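# Sorting small stuff between two wicker trays

Posted by Mirjam Aerts

I keep small jars and odds and ends in one shallow wicker tray and want to split them over two.
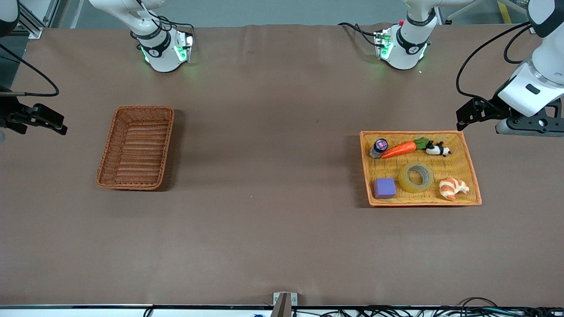 ## What I'd like to know

The orange-yellow tray has everything in it and the reddish-brown one is empty. Do I sort by size or by how often I use things? Also, does the mat need to stay under them? The table is oak and I oiled it in August.

### Gerrit Boersma

By use. Put what you reach for every day in the tray nearest you and the rest in the other. I had mine by size for 2 years and was always digging in both. Small jars go in a corner so they have two sides to lean on.

Keep the mat. Wicker has rough ends underneath and they scratch oil finish.

### Lleucu Prydderch

Size worked fine for me, but my trays are deeper. Label the lids if the jars look alike.

### Henk Hendriks

I'd get a drawer insert. Mine is 80 cm wide and came from Martens. Doesn't answer the mat part, sorry. Felt dots would probably do if you ever want the mat off.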